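Apr 8, 2004

The ice went out on the Midska this morning!! I missed the first crack of it (I was in the shower, of course, after three weeks of standing at the kitchen window like a cat) but I heard the second one through the bathroom wall, and by the time I got my boots on and got down to the landing the whole middle of the river was moving. Big gray plates of it, with snow still on top in places, sliding past at a good walking pace and grinding along the bank. I stood there with wet hair for most of an hour and my ears hurt all day. Worth it.

For anyone who doesn't live here, ice-out in Lillville is a bigger day than New Year's. People sell tickets on it. There's a board inside the door at the feed store with every guess on it by day and hour, and this year they sold 1,330 of them, at a dollar each, half to the winner and half to the library roof. I had two tickets. One was for the end of March, which was pure optimism and was dead before I'd even put it in my wallet, and the other was for tomorrow at noon. Tomorrow! I was 27 hours off. I'm still pleased with that, it's the closest I've come.

The official moment is when the barrel goes. They put an old oil drum out on the ice in December, straight across from the landing, with a flag on it and a line running back to a clock on the pump house. When the drum moves far enough, the line pulls the plug and the clock stops. It stopped at 8:52. I saw the drum go by myself a bit later, tipped over with the flag trailing in the water, and everyone on the landing cheered for it like it was a boat race.

Walked up to the Beaudoin bridge after that, since the view straight down is the best there is and I wanted to see what the piers were doing. The piers have those slanted noses on the upstream side, and a big sheet will ride right up the slope, hang there, and then break across the middle under its own weight. The sound is hard to write down. It's more like furniture being dragged in an upstairs apartment than anything you'd expect from ice, and then a hiss when the small stuff falls back in. Some of the pieces were candled all the way through — long clear needles standing side by side — and when those hit the pier they just came apart and tinkled. I could have listened to that all day.
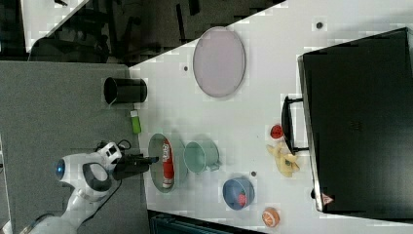 Does an early ice-out mean an early spring?
Not by itself, because what moves the ice is mostly rain and meltwater coming down from upstream, and you can get plenty of that and then six more weeks of mud and frost.

That's going in the notebook since I get asked it every single year, and I asked it myself my first spring here. The notebook is getting good, by the way. I started writing down the river every morning before work, only a line or so, and I went back tonight and read the whole winter through. First skim ice in the slack water by the landing, then the week it closed and opened and closed again, then the long stretch in the cold part where I wrote "same" eleven days in a row. And then, way back in the middle of March, "dark patch off the point, size of a truck." I'd forgotten that completely. That patch is exactly where it let go this morning. So next year I'm watching the point and buying my ticket accordingly.

The water came up a lot after lunch. There's a gauge board on the downstream side of the bridge and it had gone up 2 feet between my first look and my second. The low end of the river path is under, and so is the bench, all but the back of it. The ice has left a ridge along the bank there, shoved up into the willows in slabs as thick as my mattress, dirty on the bottom and such a blue on the broken edges. I climbed up on it where it was well clear of the water and took my mittens off to feel it. Very cold, what did I think. It was dripping everywhere, every slab at a different speed.

And birds! There was open water for the first time since before Christmas and they knew it before I did. Mergansers, nine of them, riding down in the gaps between the floes and then flying back up to do it over again. I swear that's play. Goldeneyes farther out. One heron standing on the ridge looking like he'd been sent to the wrong address. I didn't have the binoculars because I'd run out of the house without them, so there may have been something better out in the middle and I'll never know.

Stopped at the bakery on the way home and the whole line was talking about the river, who had what on the board, whose uncle once won it on a ticket he'd bought by mistake. It went to somebody on the far side this year, 9:00 on the dot for today, eight minutes off. $665 for eight minutes off! I bought a loaf of the dark rye and ate the heel of it walking.

I should have done the taxes tonight and I did not do them. I made soup out of the last of the squash and opened the window over the sink, cold as it was, so I could hear it while I cooked. It's still going. It's quieter than this morning, more of a steady rubbing, with a thump now and then when something big meets the bridge. The upper river hasn't come down yet, I don't think, there's a lot of ice above the bend that was sitting tight when I looked. Could be tonight, could be the weekend.

Alarm is set for 5:30. Binoculars are on the doorknob, dry socks on the radiator. Need: lamp oil, stamps, a new pencil for the notebook, this one's down to the metal.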